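Sosunden Block and Tray Set
User Guide, revised by Océane Després
Section 3. Preparing the table

Read this section fully before you put the first block on the table. Please allow enough time for it, because a part placed in a hurry must often be placed again.

3.1 Clearing and cleaning

1. Take everything from the table which does not belong to the set.
2. Wipe the top with a dry cloth. On a dark top the dust is easy to see, so look at it from the side also.
3. Put the blocks in one row across the table, with space for two fingers between neighbors.
4. Check the printed marker on each block. The print must be clean and flat, with no lifted corner.

CAUTION: Do not clean the markers with alcohol. The black print becomes gray and the block must then be replaced.
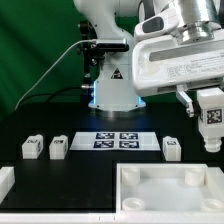
5. For a block which has a peg, hold it by the square part when you move it by hand. The ribs of the peg are made to fit tightly and they wear if you turn them between the fingers.
6. Put aside any block with a damaged peg. Spare ones are in the Drokent bag, together with the 64 spare marker labels.

Note: The labels are not all the same. Compare the new label with the old one before you remove the paper from the back.

3.2 Placing the card and the tray

1. Lay the card with the four markers flat on the table, print side up.
2. Press the corners gently. If a corner stands up, leave the card under a heavy book until the next morning.
3. Put the small cubes to the left of the card — they must not lie on it or cover a marker.
4. Put the tray nearer to the front edge, with the raised rim up.
5. Place the round parts in the tray. They may stand freely, but keep them away from each other.

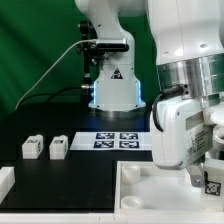
CARE AND STORAGE

Wash the tray with warm water and a little soap, then dry it well, also inside the rim. The blocks and cubes must not go in water. For these a soft brush is sufficient.

Keep the card flat in its Beaudoin folder. Never roll it. A card which was rolled keeps the curve for a long time, and the markers near the edge will not lie correctly.

If you store the set in a cold room in January, let it stand indoors for 2 hours before you open the box. 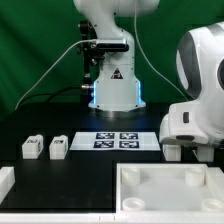

Can I use a card which I printed myself?

You can use it if the four markers have the same size and the same spacing as on the card supplied. Print on thick matte paper and switch off the "fit to page" setting. Measure one marker with a ruler after printing — if it differs from the original, print again.

Replacement cards are ordered from Nanthorpe in packs of 5. Write the set number on your order. It is found under the lid of the box.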